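May 2020
Geladine cell, sorting station -- gripper fault

Arm stopped again partway through the small bag run. Same fault as in March: the gripper reports closed with nothing held, then the wrist goes to the drop position anyway. This time it came down on the rim of a tray and tripped the force limit at 138 percent. No damage that I can find. Power off, tag on the switch.

Went back to sorting by hand so the Birthorpe order doesn't slip.

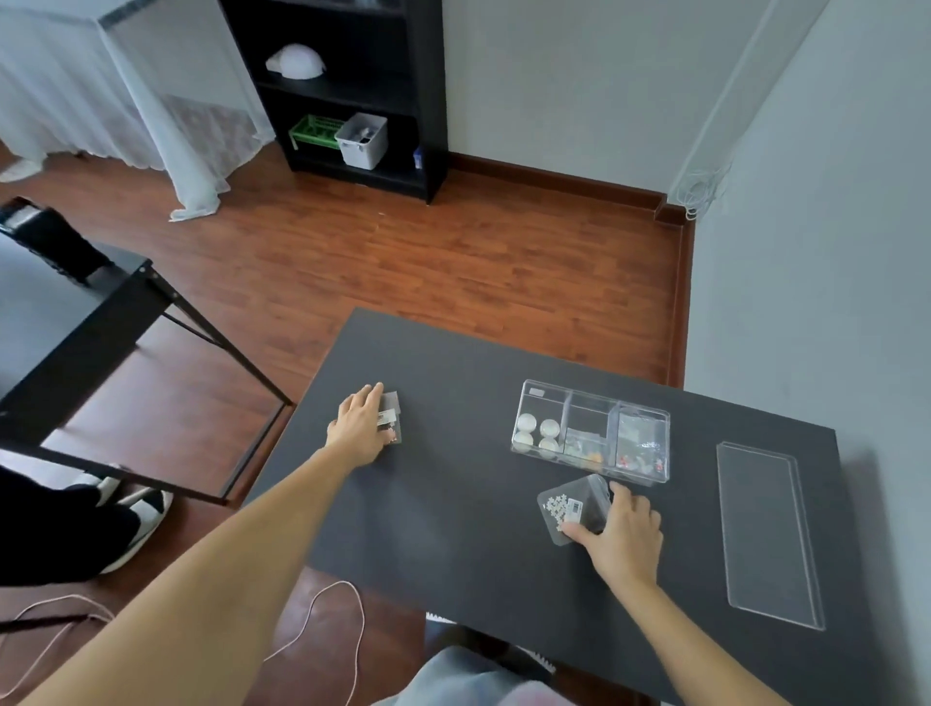
Pulled the log afterward. Vacuum reading sat at 98 for the whole cycle, bag or no bag, so the sensor is stuck or the line behind it is blocked. Swapped in the spare from the Feltidley kit and got sane numbers on the bench. Have not tried it on the arm yet.

Before restart: blow out the line, zero the sensor, then 100 dry cycles at low speed with the guard closed. Log all of them. Also want the program to stop on a missed pick -- right now it carries on as if it had the part, and that worries me more than the sensor does.

Spare sensor is used up. Need to order two.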